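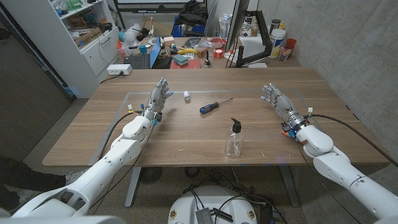
Tisch in der Halle: Schraubendreher und Pumpflasche im abgeklebten Feld.

Cladosberg, 31.10.2024. Zum Tag der offenen Tür hatte Ustex eingeladen, und versprochen war »Ordnung am Arbeitsplatz zum Anfassen«. Anfassen durfte man dann wenig. Zuerst gab es einen Vortrag von Virgil Radu, der in der Firma die Werkstattplanung macht und viel von kurzen Wegen sprach. 3.000 Quadratmeter Halle, 152 Arbeitsplätze, alles nach einem System. Ich habe solche Vorträge schon öfter gehört und schreibe inzwischen nicht mehr mit.

Interessanter war der Rundgang. Auf einem großen hellbraunen Holztisch war mit dünnem hellgrauem Klebeband ein Rechteck abgeteilt. Darin lag ein Schraubendreher mit blau-schwarzem Griff und langer, dünner Klinge, schräg zur Kante, daneben ein kleines weißes Teil, zylindrisch, vielleicht eine Kappe. Dazu eine durchsichtige Flasche mit schwarzem Pumpspender. Was innerhalb des Bandes liegt, gehört zum laufenden Auftrag, alles andere muss weg. So die Regel.

Gegen die Regel habe ich nichts. Nur steht eine Pumpflasche dieser Art bei uns in Tavau seit Jahren auf jeder Werkbank, auch ohne Klebeband, und gefunden hat sie noch jeder. Henrike Rieger wollte wissen, wie lange so ein Band auf Holz hält, wenn täglich gewischt wird. Die Antwort lautete, das werde »regelmäßig erneuert«. Wie oft, blieb offen. Auf meine Frage, weshalb der Schraubendreher keine feste Ablage bekommt, sondern irgendwo im Feld liegen darf, hieß es, man wolle die Leute nicht bevormunden. Ein Rechteck kleben, aber nicht bevormunden – na gut.

Der Tisch selbst hat mir gefallen. Schöne warme Maserung, hellgraue Metallbeine, darunter heller, gesprenkelter Betonboden. Svenja Nolte fand ihn für eine Werkstatt zu schade. Da ist etwas dran.

Nach 2 Stunden waren wir durch. Der Kaffee war dünn, die Mappe mit den Unterlagen dick. Eine Zahl dazu, was das System an Suchzeit spart, habe ich darin nicht gefunden. Akua Zakaria hat deswegen nachgefragt und soll im Februar etwas bekommen.

Henrike Kröger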